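Loose items in the cell: where do you draw the line?
Forum: Cell Safety and Good Practice

torrin_k
Our shop rule says nothing stays on the work surface except the part being handled. It came in with the Zelley cell in September and was written for fast moves. The Nyanda bench runs slow, and people there leave rods and spare pieces lying next to the work. Do we hold both to the same rule?

mbench
Same rule. We had a gripper push a stray pin into a panel seam, and it cost us 2 shifts. Our sheet says clear the surface, check the finger pads, then enable.

gray_apron
I don't agree. On a slow cell I'd allow loose items as long as they are outside the marked path. What matters more is where the fingers hold. We grip blocks by the ends, near the top, and leave the base bar and its holes clear.
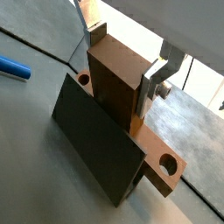

Canell: End grip is fine, but put a force limit in writing with it. Ours had none for around 1,000 cycles and every operator set it differently.

gray_apron
Fair. Ours is on the setup card, but the card has no revision number.

mbench
Then it isn't controlled. And "outside the marked path" only works if somebody keeps the marks current. We moved a fixture 3 times last year and the tape stayed where it was.

torrin_k
I'll keep the one rule for now and add the force limit. The slow bench can ask for an exception in writing, with the path drawn on it. Will post the draft when it's been through review.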